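Intro to Interior Space: Notes for Session 2
24/11/2024
Pranab Fakir

Okay, so last time we got through floor plans and I promised we'd get to the fun part, which for me is how a room feels when you walk into it. I'm writing these up a bit more fully than usual because a few of you told me you were drawing during class and missed half of what I said. Good! Keep drawing. The notes will catch you up.

Let's start with negative space. You've met the term in drawing or photography, and it means the same thing in a room: it's the part with nothing in it. Beginners almost always treat it as leftover. You put in the sofa, the table, the shelves, and whatever floor remains is just where people walk. I want you to plan it the other way around for a while. Draw the empty shape first, give it a pencil outline, shade it in, and look at it. Is it a shape you'd want? Long skinny leftovers along a wall are usually a sign that the furniture got pushed back out of habit.

I did exactly this in my first apartment on Takau Street, by the way. Everything against the walls, big blank rug in the middle, and guests had to half shout across it. It took me until May to pull the two chairs in toward each other, and then people started staying longer.

Next, anchoring. An object in a room wants to belong to something — a wall, a rug, a window, another object. When it doesn't, we say it floats. Floating isn't always bad. A dining table is often happiest floating, with space to pull out chairs on every side. A desk is trickier, since some people love facing out into the room and others can't stand having their back exposed. Ask your client. Please ask your client! I once drew a beautiful floating desk for the people at Jultetti and they shoved it into the corner the same afternoon.
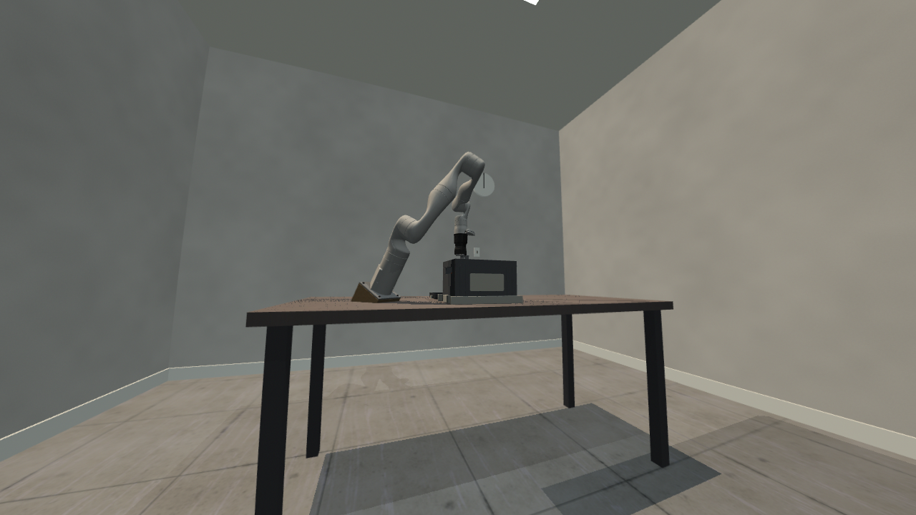 Fig. 1. One table in an otherwise bare room.

When you have a single piece in a bare room, every choice about it gets louder. Its height matters more, and so does the color of its top against the floor, and whether it's square to the walls or turned a little. Try the turning thing at home with a kitchen table. A few degrees looks like a mistake, but a full 45 looks like you meant it (and will drive your family up the wall, so maybe put it back before dinner).

Now look at what sits on top of a surface. I call this the tabletop problem, and I borrowed it from a window dresser at the old Negussie store. She'd set one tall thing and one low thing on a display table and then spend ages sliding the low one back and forth. Tall pieces pull your eye up and then drop it somewhere, and wherever it drops is where you put the thing you care about. Same with a lamp and a book, or a vase and a bowl. Tall and low, with a gap between them you've thought about.

On the gap: too tight and the two objects read as one lump, too wide and they stop talking to each other. I don't have a formula for you. Squint. If your eye jumps, it's too wide.

A quick word on scale figures, since I got some strange ones in the last homework. Put a person in your drawing. A simple outline is plenty. Without a person I can't tell a coffee table from a banquet table, and neither can you when you come back to the sketch a week later. Sitting figures count too, and they're better for living rooms because that's how people mostly use them.

Materials we only touched on. Wood warms a room up, we all say that, but it depends a lot on the light. Bring your samples to the window, then look again in the evening with the lamps on. The budget for the class project is $1000, so nobody's doing walnut floors. If you want to see decent cheap fabrics, go to Fillness and ask for the remnant bin at the back.

For next session:

Pick a room you use every day and draw the empty space only, no furniture outlines.
Then draw the same room with a single piece moved.
Write 2 paragraphs on what changed. Your own words, messy is fine.
Bring tracing paper. I'll have a few spare sheets but not enough for everybody.

Reading is the chapter on thresholds and doorways. Skip the part about hotel lobbies, we'll do that together.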